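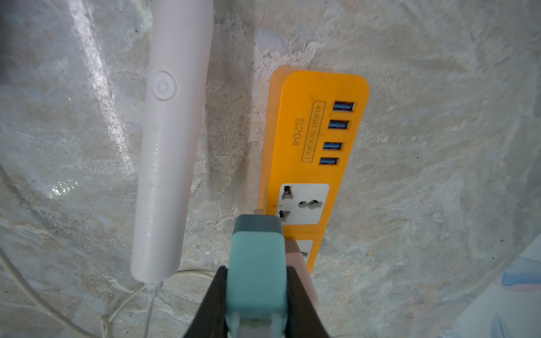
Grevurness 60 Vanity Top

Single-bowl vanity top for base cabinets with a finished width of 60 inches
Manufacturer: Wimorix
Series: Grevurness
Status: Current

Overview

The Grevurness 60 is a one-piece cast vanity top for homes, guest rooms and shared washrooms. The body is a blend of ground stone and polyester resin with a clear gel coat on the top face, the front edge and the inside of the bowl. The bowl is cast with the deck, so there is no seam or rim between them. The underside is unfinished.

The deck slopes slightly toward the bowl. The slope is small enough that bottles and cups stand upright on it.

Specifications

Width: 60 in
Depth, front to back: 21 in
Weight, crated: 184 lb
Bowl: oval, centered or offset left
Overflow: yes, front
Drain opening: standard lavatory drain, not included
Faucet drilling: single hole, three hole, or blank
Front edge: eased or half round
Side edges: both finished
Backsplash: separate, included
Side splash: separate, ordered by side
Finish: matte or gloss
Mounting: cabinet or wall rail

Colors

Plain White, Sand, Slate, and Grey Vein. Grey Vein is poured by hand and the veining differs from one top to the next. A top and backsplash ordered together are poured from the same batch. A side splash ordered later may not match. Small sample chips show the base color only and should not be used to judge the pattern.

Power and cord openings

The deck can be supplied with one cord grommet at the rear left or rear right corner. It takes low-voltage charging cords, such as those for toothbrushes and shavers, down to a charger kept in the cabinet. The grommet has a split rubber cap and lifts out for cleaning. It must not be used to carry house wiring. Receptacles are to be placed and protected as the local electrical code requires, and the cabinet back should be cut for them before the top is set.

A charger kept inside the cabinet needs a shelf or bracket above the trap. Do not stand it on the cabinet floor.
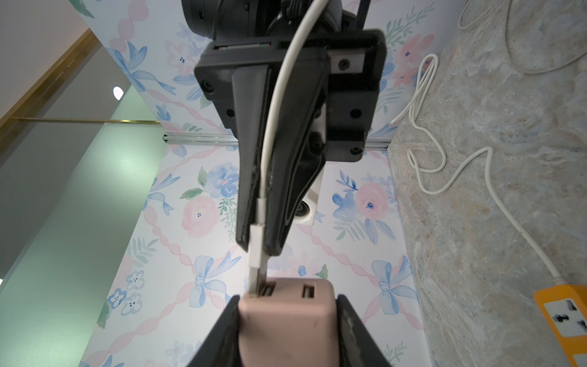
Two-port charger block, USB plug in the left port.

Support

The cabinet must carry the top along the front, back and both sides. Check that the upper edges are level and in one plane. Shim low points with plastic shims; wood shims swell.

For wall mounting, use the Orero steel rail, sold separately. The rail is 53 in long and fastens to blocking between the studs. Hollow wall anchors are not accepted for this load. The rail comes with two end brackets and a center strut, and all three must be fitted.

Installation

1. Leave the crate in the room for a day with the lid off. The top should reach room temperature before it is bonded.
2. Carry the top on edge. Two people are needed, three on stairs. Do not lift by the bowl.
3. Dry fit. The gap at the wall should be no wider than the backsplash will cover. Mark the cabinet outline on the underside in pencil.
4. Fit the faucet and drain body while the top is on padded stands. Use silicone at the drain flange. Plumber's putty stains the resin and voids the finish warranty.
5. Run dabs of neutral-cure silicone along the cabinet edges and lower the top straight down. Do not slide it.
6. Bond the backsplash with a thin bead at the bottom and dabs on the back. Wipe off squeeze-out with denatured alcohol on a white cloth.
7. Let the silicone cure fully before connecting the trap. Cure time is printed on the tube and is longer in cold rooms.

Field cutting

The width may be trimmed on a blank-side model only. Cut from the underside with a diamond blade and seal the cut edge with the repair kit. Faucet holes may be drilled on site with a diamond core bit, run slowly, with water. Holes closer to the bowl than the factory template allows are not covered.

Care

Wash with dish soap and a soft cloth. Matte tops may be cleaned with a white nylon pad and a liquid cleaner, using long strokes in one direction. Gloss tops should not be scrubbed with any pad. Toothpaste left to dry will come off with warm water. Hair dye, nail polish remover and drain opener should be rinsed away at once. Heated styling tools need a mat.

Hard water leaves a ring at the drain. White vinegar diluted with the same amount of water will lift it. Leave it on for a few minutes, then rinse. Repeat if needed; do not use it at full strength.

Fine scratches in the matte finish can be blended with the pad in the repair kit. Chips need the color paste, which is mixed to the batch number molded under the front edge. Copy that number down before the top is set.

Parts and accessories

Orero wall rail with brackets and strut
Backsplash, replacement
Side splash, left or right
Cord grommet with split cap
Repair kit, stating color and batch
Bosman drain with pop-up stopper, chrome or black
Drilling template, paper

Ordering

State bowl position, faucet drilling, edge, color, finish and grommet position. Left and right are given as seen by a person standing at the bowl. Made-to-order colors ship in July and January. Freight is curbside, and the crate should be opened and checked before the driver's slip is signed. Drilled tops cannot be returned.

Technical questions and template requests: Roos Bakker, product support.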